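Everyday tableware

42 shares
3 comments

Everyday tableware is the group of bowls, cups, plates and small containers kept for ordinary meals in a home, school or workplace. It is distinguished from formal tableware, which is stored apart and brought out for guests or holidays, and from cookware, which is used to prepare food over heat. The term covers pieces made of earthenware, stoneware, porcelain, glass, metal, wood and plastic. In many households the everyday pieces do not form a single matching set, and items of different colors and ages are used together.

Forms

The bowl is among the oldest forms of tableware. Its curved wall holds liquids and loose foods, and most everyday bowls are round, with a rim that may be plain, rolled or slightly thickened. Small bowls are used for cereal, soup, rice, fruit and desserts. Larger ones are used for serving and are usually placed in the middle of the table.

The cup is a drinking vessel that is generally taller in proportion to its width than a bowl. A cup with no handle and straight or slightly tapered sides is commonly called a tumbler. Tumblers are often made to fit inside one another, although those with straight sides nest poorly and are kept side by side on a shelf. Cups with handles are more often used for hot drinks.

Lidded and open containers are frequently counted as everyday tableware, although they belong as much to storage as to the table. They hold leftovers, cut fruit, packed lunches and, in some kitchens, sponges and other small cleaning supplies.

Color

Solid color became common in everyday tableware as glazes and molded plastics grew cheaper. Pink, pale blue, yellow and light green have remained in wide use, partly for their appearance and partly to help people tell their own pieces apart. Some manufacturers use one color on the outside of a cup and a stronger one on the inside.

The Hirnard works, a maker of household goods, issued its first line of colored bowls and tumblers under the name Plundent. The line was sold by the piece, and buyers were expected to combine colors as they wished. The catalog listed 70 shapes and color combinations at its fullest, later reduced to 50. A second line, Talpur, used the same molds in paler shades and was sold chiefly to schools and cafeterias. Pieces from the two lines are of equal size and stack together, and they are often found mixed in secondhand lots.

Materials and care

Ceramic pieces keep their surface well but chip at the rim and foot. Glass shows scratches less readily than plastic and does not hold odors. Plastic is light and resists breakage. It may stain when left in contact with tomato, turmeric or coffee, and repeated washing can dull a glossy finish. Pieces intended for the microwave or dishwasher normally carry a mark on the underside.

Washing by hand is done with warm water, mild soap and a soft sponge. Abrasive pads are avoided on plastic and on decorated glazes. Bowls and cups are dried upside down on a rack or towel, with space between them for air to pass. Stacking damp pieces can leave rings and a stale smell.

Storage and arrangement

Everyday pieces are usually stored within easy reach, on a low shelf or in a cabinet near the sink. Bowls are stacked by size with the largest at the bottom. Clear containers are kept without their lids, which are stood on edge in a separate box or drawer.

Setting a table for a casual meal follows few fixed rules. The bowl is placed in front of the diner and the cup to the right, above the knife if one is used. Where no placemat is laid, the pieces stand directly on the tabletop. A plain surface in gray, brown or white is often chosen for tables in shared dining rooms, where spills must be wiped away between sittings.

Collections

The Joven collection of domestic objects holds 900 pieces of household tableware, of which 642 are bowls and cups. Most were received from private kitchens and show ordinary wear. The catalog records the form, material, color and diameter of each piece, together with any maker's mark. Pieces without a mark are grouped by shape, and their place of manufacture is left open.

See also: Bowl; Drinking vessel; Food storage container; Table setting

Last revised 9 July 2026
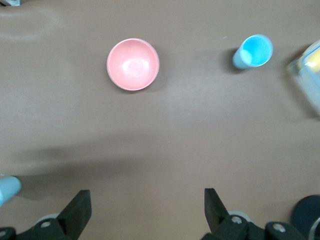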